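Learning to See in Black and White

When I bought my first serious camera, I put it in black and white mode on the second day. I thought it would be easier. There are no colors to fight with each other, I told myself, so half of the work is already done. The pictures I brought home were gray. I do not mean that they were bad in an interesting way. They were gray like dishwater, and I could not understand why.

It took me a long winter to find out. I was living then in Zurden, a small town where the sun goes behind the hill at three in the afternoon, and from December there is very little color anyway. I made over 1000 photographs in that season and kept 28 of them. This article is about what I learned from the ones I threw away.

Color hides a lack of contrast

A red door in a green wall looks strong to our eyes. Take away the color and the two can become almost the same gray, and the door disappears. My first pictures were full of such doors. I was still choosing my subjects by color and then removing the one thing that made me choose them.

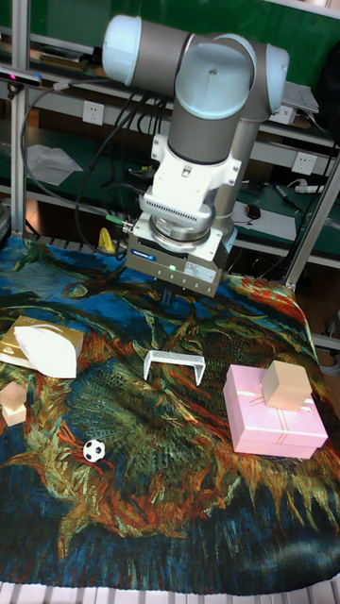 The remedy is to ask a different question before you press the button. How light is this thing, and how light is the thing next to it? If the answer is "the same" for both, you should move, or wait, or look for another subject. Squinting helps a lot. With your eyes almost closed the small details go away and you are left with the big areas of light and dark. I still do it in the street, and people sometimes ask me if I have lost my glasses.

Use the filters, even the digital ones

In the days of film, a photographer put a yellow, orange or red filter in front of the lens to change how the colors became gray. A red filter makes a blue sky dark and a red brick light. Today most editing programs have sliders that do nearly the same work after the picture is taken. For this reason I recommend to shoot in raw format. The file keeps all the color information, and the camera can still show you a black and white preview on the screen while you work.

Be gentle with these sliders. When I discovered them, I pulled the blue down to the bottom in every landscape, and the sky over the Bumiteo reservoir looked as if a storm was coming on a perfectly nice Tuesday. There was also noise everywhere and a white line along the hills. Now I move the slider until I notice the change, and then I go back a little. 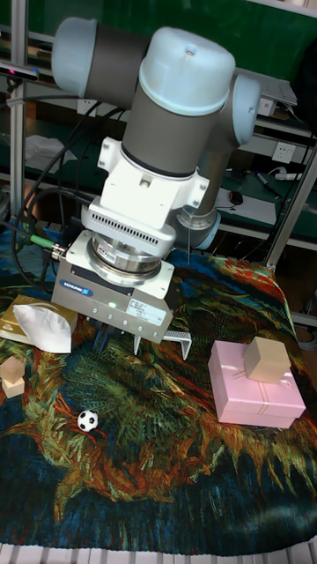

A print of sunflowers in greens, oranges and deep blues.

Low light is not your enemy

Many beginners put the camera away when the sky is covered. For black and white I would do the opposite. Soft light is kind to faces, to old wood and to wet stone, and you can add contrast later if the picture needs it. What you cannot add later is detail in a white wall that the sun has burned out. I set my exposure so that the brightest important area still has some texture, and I let the shadows be as dark as they want.

High ISO is also less of a problem than in color. The noise has no ugly green and purple spots, only grain, and grain can suit the subject. One of my favorite pictures is a night view of the bus station in Oprea. It is technically quite poor. I have printed it larger than any other.
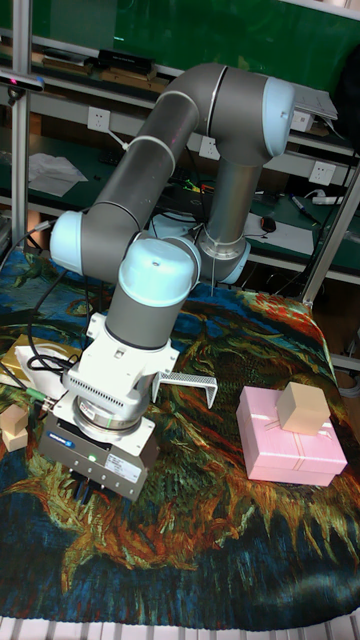
Print something

A screen is lit from behind and makes every picture look better than it is. Paper is more strict. On my first prints the shadows, which had looked rich and deep on the monitor, closed up into one black area. I had to lighten them more than I believed was right, and print again, and then once more.

Begin with small prints on a matte paper. Put them on a wall where you pass every day, and leave them for a week or two. Some of them will become boring very quickly. The others are telling you what kind of photographer you are, and it may not be the kind you planned. I wanted to be a landscape photographer. On my wall there were mostly staircases.

Reader comments (3)

The squinting trick works! I tried it at the market this morning and came home with fewer pictures but I like more of them.

Do you edit the raw file in color first and convert after, or convert straight away? I get different results and never know which one is better.

Same thing happened to me with the blue slider. I have a whole holiday with black skies.

Related articles
Choosing a Matte Paper for Your First Prints
Night Walks in Oprea With One Lens
Nendurent Harbor in the Fog
How to Clean a Tripod After the Beach

Contact us | Copyright, all rights reserved | Back to top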